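Front Desk Automation Walkthrough, Monthly Safety and Readiness Checklist
Site: Petridis Guest House, main lobby and back office
Equipment: Gudora key card handling station, Cikance desk software
Month: April
Marks used: OK, Watch, Fix

Before the items, a word to everyone on the desk team. I know these sheets get long when I fill them in (I've been told!), but so much has changed behind the counter since winter that I would sooner write too much than leave one of you guessing during a full arrivals evening.

1. Floor and walkways

1.1 Cables covered and taped behind the counter: OK. The new cable cover is lovely and flat, and the luggage cart rolls right over it.

1.2 Clear standing room beside the station: Watch. Spare toner and umbrella stands keep creeping into the marked area. Please find them another home, even on rainy days when the stands feel handy there.

1.3 Anti-fatigue mats in place: OK, though the one at the left position is curling at a corner. Two new ones are on order.

2. Stopping the station

2.1 Stop button reachable from both seats: OK. I tried it from each chair and once while standing with the phone in my other hand, which is how most of us would be doing it in real life.

2.2 Stop button tested: OK. Tested at 10:30 in the morning with the arm moving slowly. It stopped at once and stayed stopped until I released the button and restarted from the screen.

2.3 Everyone on shift knows how to restart: Fix. The night team has had the demonstration but not the practice. I'll stay late with them, and I'll bring something to eat.

3. Hands, hair and clothing

3.1 Lanyards off or tucked in near the arm: Watch. We all forget. I forgot mine during this very inspection and had to start the section over.

3.2 No reaching into the card tray while the arm is live: OK. If a card falls, let it stay where it fell, press stop, and then pick it up. Guests are much more patient about this than we fear.

3.3 Finger pads clean and free of cuts: OK. Wipe with the dry cloth only, please; the lemon spray leaves a film and the cards slip.

4. Card handling

4.1 Cards stacked the same way up: OK.

4.2 Grip light enough not to bend the card: OK. The stock from Ondton is a touch thinner than our old one, so I checked several and they all came back flat. We have 4,000 of them on the shelf, so let's be kind to them.

4.3 Arrow on the card facing the way it goes in: Watch. The station reads it correctly when the tray is loaded neatly, so a tidy tray saves us all a lot of fuss.

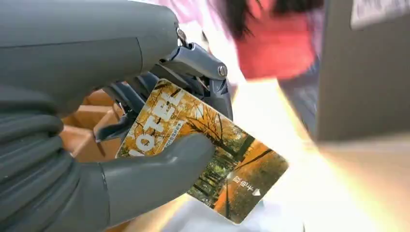 5. People and workload

5.1 Breaks being taken: Watch. With about 220 cards prepared in a busy week without our hands on them, I had hoped for longer breaks. What I hear is that the time goes to guest questions instead. Several of you like that, and one of you misses the quiet of the card work, and I have written both down.

5.2 Manual method kept up: Fix. Each person should prepare 4 cards by hand per shift so we stay comfortable with it if the station is down.

5.3 Worries can be raised without fuss: OK. The notebook is in the top drawer, and I read it every morning with my coffee.

Open items to carry over: 2.3, 5.2, and the curling mat. Please initial the back of the sheet once you've read it and leave it on the clipboard by the office door.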